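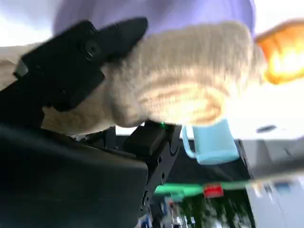 The meeting opened with the sleeve for Disatari, carried over from last time. Guilan Xiong had three versions printed out and pinned up. The red one was dropped at once, as it reads too much like a horror film from across a shop. Of the other two, most people liked the lettering on the second and the colours on the third. Agreed to put them together: flat black for the title block and a pale purple behind it, close to the purple behind the black gripper in the picture at the top of these minutes. Guilan to send a printed proof, as purple came out nearly grey on our last sleeve and we only found out when the boxes arrived.

**Kidanura Home Video, release planning meeting**
Wednesday, October 9, 2019

In the chair: Baoshan Meng
Minutes: Guilan Xiong
Apologies: subtitles, who sent a note (see item 4)

## 1. Minutes of the last meeting

Accepted with one change. Under "Extras", the trailer described as lost is not lost. It was on the wrong reel and has been scanned.

## 2. Matters arising

The shop in the arcade has paid its invoice. The listing on our own site that gave Disatari as a colour film has been put right. One customer who ordered on the strength of it has been written to and is keeping the order.

The faulty discs returned in the summer have been looked at. All had the same fault, a freeze at the layer change. Baoshan has spoken to Dreron, who pressed them, and they accept it was theirs. They will credit us against the next job. Baoshan would have preferred the money. The credit is in writing.

## 3. Disatari: orders and size of pressing

Advance orders stand at 794, counting shops and our own site together. This is better than we had at the same stage for the last feature, though more of it is from shops, and shops can send back what they don't sell.

Baoshan proposed a first pressing of 1778. The odd figure comes from Dreron's quote: it is what we can have for the credit plus the sum already set aside, with no further outlay. There was some discussion. Guilan thought it too many, given how slowly the last feature sold once the first month was over, and pointed out that we are still storing up to 300 copies of it in the back passage. Baoshan said that a second pressing costs a good deal more per disc and that this film has had far more requests than the last one did.

Agreed to go with 1778. Guilan asked for it to be noted that she was not in favour but would not hold it up. Noted.

Old stock of the last feature to be offered at a lower price on our own site from the first week of November. Not to shops for now.

## 4. Picture, sound and subtitles

The restored picture has been watched all the way through on the big television and again on the small one. Points raised:

- Reel two is still too bright in the ferry scene. The lab made the sky match the reel before it, but the faces have gone chalky as a result. Baoshan would rather have the sky a little off than the faces. Agreed.
- The scratch down the left side in the market scene has been cleaned as far as it can be without smearing the awnings behind it. Leave it.
- The changeover marks are to stay in. We get letters about this either way.
- The hum under the wedding speech has gone, and so has some of the room sound with it. Guilan asked whether we could have half the hum back. The lab to be asked.

The note from subtitles says the new translation is finished apart from the songs. The old prints did not translate the songs at all. The question is whether to translate them for sense or to rhyme. Baoshan is for sense. Guilan is for sense too, except the drinking song, where the joke depends on the rhyme and falls flat otherwise. Subtitles to try the drinking song both ways and send them round.

The note also asks what we want done about the aunt, who is called by a different name in the last reel. Agreed to follow what is said on the soundtrack and mention it in the booklet.

## 5. Extras

The list as it stands:

- The short film Fu, complete, from the only print we know of
- The trailer mentioned in item 1
- Silent footage of the street set being built
- A gallery of posters and lobby cards
- Commentary, still to be recorded

Fu runs for 9 minutes and has never been on disc. Baoshan feels it should be named on the front of the sleeve. Guilan said the front is full, and that people who want it will look at the back.
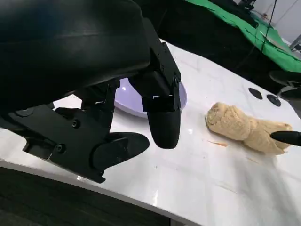

After some back and forth it was settled that Fu goes on the back, first in the list and in larger type than the rest. It will also be named on the sticker, if we have a sticker. The sticker was put off to the next meeting.

On the commentary, the writer we had hoped for is busy until the spring and has said so very kindly. Two other names were put forward. Baoshan would like somebody who will talk about how the film was shot and leave the plot alone. Guilan said that our last commentary had long silences in the second half, and that whoever does it ought to watch the film once more the day before and bring notes. Agreed to ask the first of the two names and to offer the same fee as before. If there is no answer in a fortnight, ask the other.

The street set footage has no sound. There was a suggestion of putting piano under it. Not agreed. It will run silent with captions, and there will be a line on the menu saying so, to save people writing in about a fault.

The poster gallery needs sorting out. Some of the lobby cards belong to a different film with the same leading man. Guilan has been through them and set aside the ones she is sure about. There are a few left where neither the costumes nor the sets help. These to be left out.

## 6. Booklet

Three pieces are promised: an essay on the film, a shorter one on Fu, and notes on the restoration. The essay is in. It is good but over length, and the page and a half on the director's schooldays can go. Baoshan to speak to the author about it before anything is cut.

The piece on Fu is not in. Guilan to chase.

The restoration notes will be written by the lab. Guilan asked that they be told to leave out the list of equipment this time, and to say plainly which sections came from the worse print, because viewers can see the join and like to know.

Credits and cast list to be checked against the film itself and not the poster. The poster has two of the names in the wrong order, and our web page has copied it.

Type size: two customers complained that they couldn't read the last booklet. It was set small to fit in a late addition. Agreed not to go under the size used in the one before, even if it means a piece has to be shortened.

## 7. Review copies

Baoshan has the list from last time. Several of the papers on it no longer review discs at all and can be struck off. Two websites have asked to be added. One is well written and reviews older films most weeks. The other mainly lists prices. Agreed to add the first.

Review copies will be finished discs in the proper sleeve. The plain copies we sent out last time were cheaper but were reviewed as though the picture was the final one, and it was not. This means reviews will come later, nearer the release. Accepted.

There was a short discussion of whether to answer reviews. Baoshan's view is that we correct facts and nothing else. Guilan mentioned the review that got the running time wrong by half an hour and was quoted in two other places. Agreed that a short polite note would have been right in that case.

## 8. Next title

Not much time was left for this. The rights for the comedy are still with two different parties, each of whom says the other has them. The thriller is clear but the only material offered so far is a video master, and it looks soft even on the small set. Baoshan will ask if there is a print abroad. Nothing to be announced until one or the other is settled, and please could nobody hint at it on the forum.

## 9. Any other business

The kettle in the viewing room trips the socket that the player is on. Use the one in the passage.

Guilan asked for spare cases to be ordered with the Disatari job, as we have run out and keep taking them from old stock.

## Actions

- Baoshan: confirm pressing with Dreron, credit to be shown on the quote
- Baoshan: lab, on reel two and the wedding speech
- Baoshan: essay author; commentary
- Guilan: sleeve proof; back cover with Fu moved up
- Guilan: chase piece on Fu; correct cast list on the web page
- Guilan: old stock price, spare cases
- Subtitles: songs, drinking song in two versions

Next meeting in November, day to be fixed once the proof is back.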